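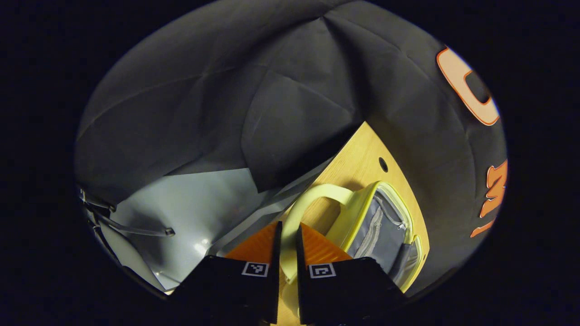
What changes for shipments of network gear after the new export rule?

Any order with a controlled radio chip in it now needs a license number on the invoice before it leaves the dock, even when the box around the chip was built somewhere else. Orders already on the water are left alone.

That is the short version. Longer one below, typed between calls, so bear with me.

The notice landed in October and most of us skimmed it. Fair enough, it was long and the part that matters sits in an annex. Grorkport read it properly and stopped taking new bookings for base station parts the same afternoon. Their customers got a two line email. Some of you forwarded it to me with a lot of question marks!

Since then things have loosened a bit. Temporary permits are being given out, good for 127 days, one per buyer, for spares and software fixes only. No new installs. If you have a network running and a board dies, you can get a board. If you want to add a town to the network, you wait.

Who is hit

Small carriers mostly. The big ones bought ahead and have shelves full. Reijo Kallio at Rerkero told me his team has 12 sites half finished, towers up, cabinets in, nothing to put in the cabinets. He can't swap to another supplier halfway without redoing the power and the cooling and he has a price for that, which he asked me not to print. It's bad.

Jääskeläinen is in better shape. They split their orders two years ago between two makers, took some heat for it at the time as it cost more, and now they only have to shuffle. Their spring rollout is still on, minus the northern part.

Handset sellers, you are mostly fine for now. Finished phones are not in the annex. Repair shops should check though, loose modem boards ARE in there, and I've heard of one parcel sent back over a bag of them worth less than the postage.

The paperwork

The form is nine pages. Page four is the one that gets sent back. It wants the final user, and the final user is the carrier, so don't put the warehouse and don't put yourself. Liette Fortin has filed more of these then anyone I know and she says to attach the purchase order even though the form doesn't ask for it. Hers come back in under three weeks. Others are waiting since forever.

Filing fee is $3000 per permit, not per shipment. So bundle. If you were going to send spares in small lots all winter, put them under one permit and list the lots on a seperate sheet.

Also, the old codes are dead. Two people sent me drafts with last year's codes on them this week. Download the new table, don't reuse your template.

Still not clear

Used equipment. The annex says "items" and leaves it there. I've asked twice. Same for gear that goes out for repair and comes back, which you would think is simple. Until I get something in writing I'd keep both at home.

Leased gear is OK as long as the lease was signed before the notice. Keep a copy with the shipment.

Next issue goes out 17 December 2020, a bit early on account of the holidays. Send permit questions before then and put the product code in the subject line please, it saves me digging.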